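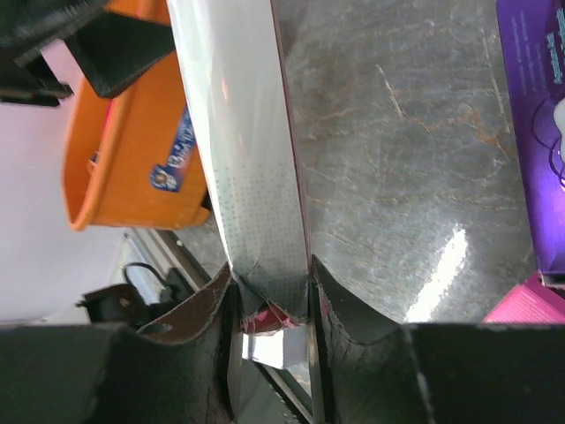
Gullwood: a word list of claims printed on drugstore packaging

4 min read

Gullwood is a plain text collection of 2000 short phrases copied from the outsides of things people buy at the drugstore: toothpaste, cough drops, hand cream, bandages, shampoo. Each phrase is something a package says about itself. "New" is in there. So is "Now with more." More of what is sometimes given on the side panel, in type meant for younger eyes than mine.

The list started as a side file for Verkura, a spelling checker I was writing for small print shops. Verkura kept flagging "ultra-whitening" as a mistake, and I wanted something to teach it manners. The checker is still unfinished. The side file got a name, a version number and this page.

What is in the folder

claims.tsv holds the phrases, one per line, with tabs between the columns. Please don't open it in a spreadsheet and save it again. The spreadsheet will decide that "2 in 1" is a date, and it will not ask you first.

tags.tsv holds the 22 tags and a one-line meaning for each. Every phrase has at least one tag, and the fussy ones have several.

odd.txt holds 127 phrases I could not tag with a straight face. They are counted in the 2000 and carry the tag "other." "Feels like mornings" is one of them.

The columns

phrase: the words as printed, with the capital letters flattened. Packages shout, and after a few hundred lines I wanted quiet.

kind: the sort of product, in everyday words. "Toothpaste," never "oral care."

side: front, back, top, end or flap. Flaps turn out to be where the lawyers live.

tags: separated by commas, no spaces.

seen: how many packages carried the same phrase. For "new" this number is large and a little sad.

How the tags work

The tag "more" covers any claim that something has gone up, and "less" covers anything that has gone down. A package can carry both, and plenty do. "Time" is for hours, nights and weeks. "Nature" is for leaves, rivers, botanicals and the word "pure." "Doctor" is for any hint that a person in a white coat was once in the building. "Star" is for claims with an asterisk after them, and it is the tag I would keep if I had to throw the others out. The text at the far end of the asterisk is not included in this version. It would have tripled the size of the file and done nothing for my mood.

Claims with a number in them get the tag "number" whatever else they get. The number stays in the phrase as printed.

Letters and figures used mainly for looks ("3D," "Pro," "X") are tagged "badge." 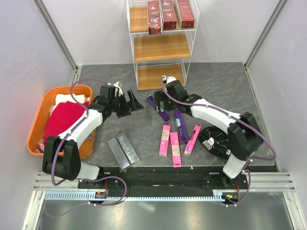
Badges gave me more trouble than anything else in the list. A badge sits halfway between a name and a promise, and the package is in no hurry to say which. My rule is that if you could peel it off and the product would still have a name, it goes in. If the name would fall apart without it, it stays out. I have broken this rule at least twice and did not write down where.

Product names and maker names are stripped from all phrases. Where that left a hole, there are three dots.

What it is good for

Spelling tools, as above. Classroom work on how selling is written. Font testing, if you are tired of foxes and lazy dogs. Somebody used an early copy to fill the fake shelves in Mangubat, a hobby game about running a corner store, and the shelves do look right, in that you can't find anything on them.

What it is bad for

Finding out whether a claim is true. Gullwood records that a package said "works overnight" and takes no view on the night.

It is also a poor guide to what is on sale now. Most of the copying was done over one February, when a great many packages had opinions about sore throats. Cold remedies are overrepresented and sunscreen hardly appears. English only, and American spelling wherever the package had a choice.

Known problems

Line endings are mixed in odd.txt. The "side" column is blank for tubes, which have no sides in any useful sense. "Gentle" and "gentler" are counted as separate phrases, and I go back and forth on that.

Getting a fix in

Corrections go through the issue page at Skarnari, where the files are kept. Give the phrase, the line number and what is printed on the package. Please don't send me what the package ought to say. I have a folder of those already, and it is longer than the list.

Version 2 changes

Flaps added. "Miracle" moved from "doctor" to "other" after some thought.

We use cookies to remember that you have already seen this notice. Accept / Manage choices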